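Rind Kitchen Handling Project
Progress report for August
Prepared for Garnico by Meriem Ashour

Summary

The main event this month was the open day at our Rurulitz workshop, and it went better than I had dared to plan for. We had 96 visitors over the course of the day, ran the bakery demonstration 12 times, and came away with a long list of comments and three kitchens that want to talk to us about a trial. Spending is on plan. The one item running late is the new tray rack, covered below.

The open day

Doors opened at 10 a.m. We split the visit into a short talk, the live demonstration, and free time at the bench with the team. In July I wrote that I wanted people to see ordinary work at an ordinary pace, and we stuck to that. No music, no speeches, just the arm doing kitchen jobs on a table while people stood close enough to ask questions.

And they asked a lot of them! The group from Zoseck (their canteen staff, mostly, plus two people from purchasing) stayed well past their slot and wanted to see the pick-up repeated again and again. One of their cooks pointed out that our gripper approach would be awkward with a crowded plate. She was right, and we have already started on it.

The talk was too long. I had 20 slides, cut it to six after the first group, and could probably have cut it further. People had come for the bench.

What we showed

The demonstration was the toaster oven task from the second work package: oven, foil tray, plate, one pastry. We picked pastries on purpose. They are soft, no two are quite the same shape, and everyone in the room can tell at once if one has been squashed. Across the 12 runs the arm completed the full task 11 times. The miss was a poor grip on a coiled roll in the afternoon; the arm stopped as it should, and we reset and carried on.
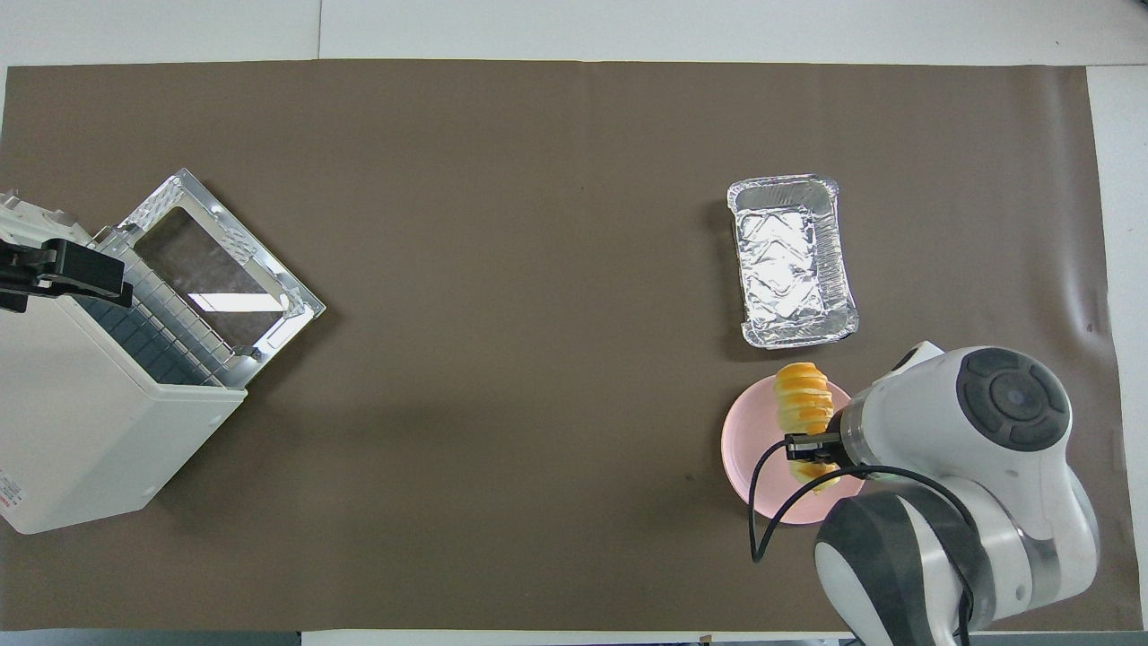 The paper table covering was a late change and it helped more than I expected. Crumbs lift off with the sheet, so turnaround between groups dropped to a few minutes. We will keep it for the trials and tape the ends down, as it creeps a little over a long day.

Visitor comments

Up to 300 comment cards were budgeted and we printed far fewer, which was plenty. The themes that came up most:

Speed. Several kitchen managers thought it slow, though most said they would accept that for early morning work.
Cleaning. Everyone wants to know how the fingers are washed. We need a better answer than the one I gave.
Noise. Lots of people said how quiet it was — a nice surprise for us, as we stopped noticing long ago.

Delays

The tray rack is two weeks behind. The supplier sent the wrong rails and the replacements are on their way. This doesn't affect the trial dates.

Next steps

Visit the Zoseck canteen and measure the counter.
Rework the approach path for crowded plates.
Write the cleaning procedure and send it to Garnico for comment.
Fit the rack once the rails arrive.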